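Table Service Basics, Session 2: The Bread Basket
Notes by Hiwot Lemma

Okay, bread! I know, it sounds like the easy part of the course, but the basket gets to the table before any of your cooking does, so I like to give it a whole session.

Start with the cloth. Get it flat and smooth it out from the middle (Selamawit's group skipped this in the last round and spent ages chasing wrinkles around the plates). Then the basket goes down, and only then the bread. I put mine at a slant so people on both sides can reach in.
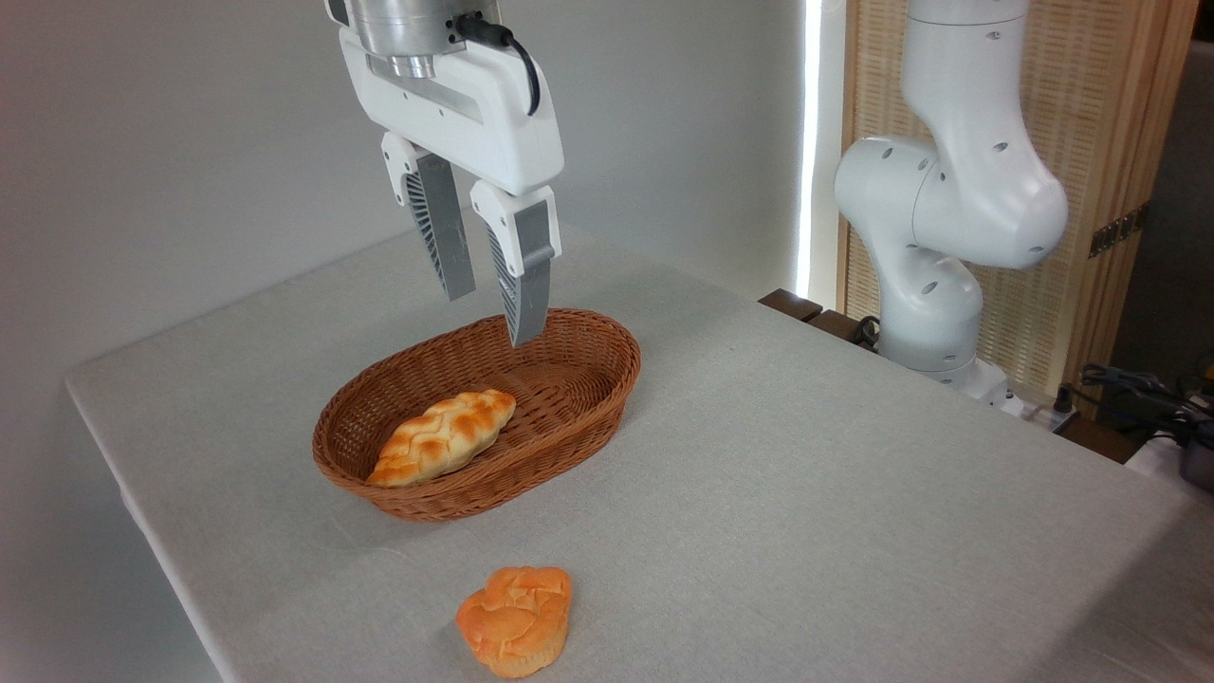
Fig. 1. Braided roll in an oval wicker basket, light gray tablecloth.

A braided roll looks best laid along the basket with the plaits facing up. I love that shiny crust, so for a single roll I leave the napkin out completely. For a family table I line the basket and pile it up, and the slices go at one end.

For next time: bake one braid at home using 250 grams of flour and bring it in. Kidus has the recipe sheet if you lost yours. Bring a basket too if you have one, any shape, as long as the rim is sturdy enough to pass around!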